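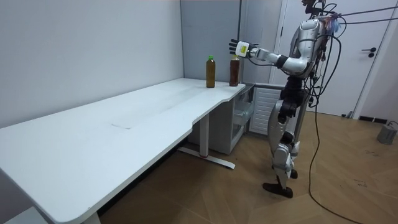

Page last changed: 22nd November

Bottle pickup starts at Savenham, and caps stay on

Good news for everyone who has been carrying a bag of empties home on the bus! Starting this week we have our own bottle pickup at Savenham, done by Zulby, and it covers every plastic drink bottle that gets emptied in the building. Ground floor, upstairs, the workroom, the meeting room with the bad radiator, all of it. I've been asking for this since April, so forgive me if I go on a bit.

The short version is that you drink your drink, you screw the cap back on, and you put the bottle in the Zulby crate by the side door. The crate gets swapped every Tuesday morning before most of us are in. It holds 140 of the regular size if people squash them a little, and Kaja Baranauskienė, who set the whole thing up with Zulby over the phone, thinks we'll fill it easily in the summer and come nowhere near in January. If it overflows, call her and she'll get an extra swap. Please don't start a second pile next to it. We all remember the pile.

Now the part that's already causing talk in the kitchen. The caps. For years the rule here was caps off, and there was a jar for them on the windowsill, and a lot of you (me included) were pretty loyal to that jar. Zulby wants them left on. Loose caps are small enough to drop through their sorting line and they end up in the trash, but a cap that's screwed to its bottle makes it all the way through. So the jar is retired. I took the last load out on Monday and washed it, and it now has teaspoons in it.

Color doesn't matter, by the way. I got three separate messages about this after the notice went up. The green cap and the orange cap at the far end of the long white desk are both fine, and so is any other color you can find. What's in the bottle doesn't matter either, as long as it's been drunk or poured out first. Tea, juice, soda, plain water, whatever that cloudy ginger thing is that the upstairs people buy by the case.

Which brings me to the desk. I know it's the natural place to park a drink, it's long and it's the right height and you're standing there anyway. Bottles that are still being drunk are welcome on it. Keep them toward the back, up against the wall, with the cap screwed down, and they won't bother a soul. We lost a keyboard and a very nice notebook in the spring to a cup of iced coffee, and since then it's been closed bottles only on that desk - no cups, no cans, nothing with a straw. That hasn't changed and it isn't going to. The floor in there is wood and it does not like sugar. I've been down on my knees with a damp cloth more often than I'd care to say.

If you leave a half-full one overnight, write your name on it. Marker pens are in the drawer under the coffee maker. Anything without a name on Friday at closing gets poured out and goes in the crate, and Etornam Agbenyega has offered to do the rounds on Fridays because he locks up anyway. He's soft-hearted about it and will probably text you first. I would not count on that, though!

A word about the store. A good many of our bottles come from Plerkisetti on the corner, and I stopped in to tell them about the pickup. They were happy to hear it. They're also cutting the price of a large bottle by 20 cents for anyone from the building, through the end of next month, if you mention Savenham at the register. You do have to mention it. I forgot, paid full price, and was too embarrassed to go back in and ask. They've moved the cold drinks to the left of the door now, where the greeting cards used to be, and the greeting cards are who knows where.

And yes, I know. Several of you have told me that the best bottle is the one you refill at the faucet, and you're right, and the faucet is free. We've ordered a better filter for it. It was supposed to be here already, and the last I heard it was sitting in a warehouse two towns over with somebody else's name on it. Once it's in I'll put up a note. Until then the water tastes the way it tastes.

Some odds and ends on what goes in and what doesn't. Labels can stay on, so you can stop picking at them. The plastic sleeve kind can stay too. A quick rinse is nice for anything sweet, and in warm weather it's more than nice, it's the difference between a crate and an ant farm. Glass still goes out back in the gray bin like it always has. Milk jugs are okay if they're rinsed properly, and I mean properly, with the cap back on after. Cooking oil bottles are not okay. Neither are spray bottles, even the ones that used to be water bottles. If you aren't sure, leave it on top of the crate lid and Kaja will have a look.
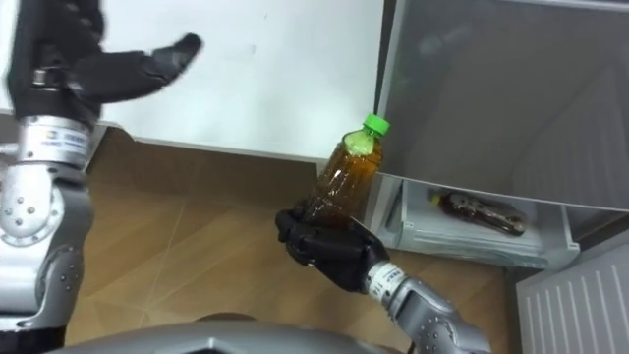
Do I need to crush the bottle before I put it in the crate?
You don't have to, but squeezing some of the air out and then putting the cap back on helps the crate hold more.

While I'm at it, a few people wanted to know what this costs. We pay Zulby $18 per swap, and it comes out of the kitchen money, the same pot that buys the dish soap and the coffee filters. It does not come out of your rent and it won't go on your rent. We looked at a cheaper outfit too, but they wanted the bottles sorted by color before pickup, clear in one bag and tinted in another, and I couldn't see us keeping that up past the first week. I can't see myself keeping it up, anyway.

The trial runs through the end of April. After that Kaja and I will sit down with the pickup slips and see how often the crate went out full and how often it went out with a few sad bottles rolling around in the bottom. If it's mostly full, we keep going as is. If not, we'll probably ask Zulby to come every other week, and that would save a bit of money for the filter, assuming the filter ever arrives.

There's also been a suggestion from Sastry, the print shop across the landing, that they'd like in on the pickup. They go through a fair number of bottles themselves and right now theirs go out with the regular trash. I said I'm all for it as long as they carry their own down the stairs. They said they'd get back to me, so if you see someone from Sastry at the side door with an armful of empties, hold the door for them and point at the crate.

One last thing about that side door. It sticks when it's been raining, and the crate sits right where you'd put your foot to give it a shove. I've slid it over toward the coat hooks to make room. Please leave it over there, even if it looks odd. The driver knows where to find it.

Questions go to Kaja, or to me if you catch me in the kitchen, which you usually can between ten and eleven. First swap is this coming Tuesday, so bring in whatever you've been hoarding under your desk and get it in the crate by Monday evening. Caps on!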